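Good practice corner: the new house rules for hand-held grippers

The second edition of our recording rules goes live on Thursday, and I think it's the best thing our little working group has done all year! Lungile Steyn rewrote most of it after sitting in on sessions at both sites, Gruvholm and Korulis, and it now fits on 2 sides of paper. The old one ran to a length I won't mention.

For those who joined since June, the rules cover anyone who picks up a gripper and records a task by hand, whichever bench they're on. They say how a task is set up, what counts as a good take and what has to be thrown away. They don't cover the fixed arms, which still come under the Swanepoel safety sheet, and nothing in that sheet has changed.

So what's new? The biggest change is to the start of a take. Both fingertips must be in view and open before you move towards the object, and you hold still for a slow breath before you begin. It sounds fussy, but the people who label our recordings at Trendeo have been asking for it for ages, and having tried it on more than 600 takes I can say it becomes second nature very quickly (I now pause before picking up my tea).

Next, thin objects. Pens, cable ties, straws and the like now have their own paragraph. Come at them across their length, close gently, and if the object rolls, let it roll and carry on. A missed grasp followed by a second go is a perfectly good take and should be kept, with the "retry" box ticked. Please don't stop and start again to get a prettier one! We lost a lot of useful material that way in the spring.

Then there's the desk itself. The old wording asked for a "clear surface", and everyone read that differently. The new wording lets everyday things stay where they are, as long as they're on the task card or well away from the object you're picking up. 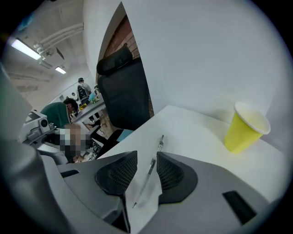

Privacy has moved up to the front page, where it should always have been. Anyone working in the same room is told before recording starts, and screens, badges and paperwork are blurred before a take leaves the site. If you spot something that has slipped through, put the take number in the shared log and it will be held back until it's sorted. You don't have to work out whose job it is.

Finger pads get a quick look before each session, and a worn one is swapped there and then. Spares are in the drawer under the label printer at Gruvholm, and Korulis will have its own box by the end of the month.

We had 33 comments on the draft, and they made it so much better, especially the long one about left-handed users, which is now rule 9 almost word for word. Comments on this edition go to Lungile in the usual way. She would particularly like to hear from anyone who records in the evenings, as the part on lighting is still rather thin.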